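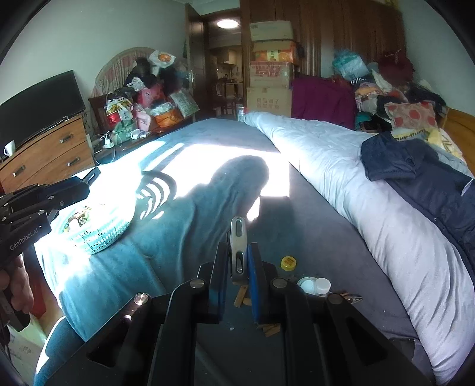
Recording at home with the GenRobot.AI hand grippers: common questions

Do I need a robot at home?
No. You do the task yourself, holding one gripper in each hand. The recordings are used later to train the arms at Brirano.

Which tasks count?
Picking up small things, sorting them and putting them in a basket. Nail clippers, lids and caps are all fine. The full list has 165 tasks.

Should I tidy the room first?
No. Beds, tables and floors are all accepted as they are.

How fast should I move?
Slower than you would with your fingers. Close the jaws fully before you lift.

I dropped something. Do I start again?
Pick it up with the gripper and carry on. Don't use your fingers while recording.

How long is a session?
53 minutes, with breaks whenever you like. Upload by Friday.

Who do I contact?
Junaid Usmani for faulty grippers, Ragnheiður Grímsdóttir for uploads and payment.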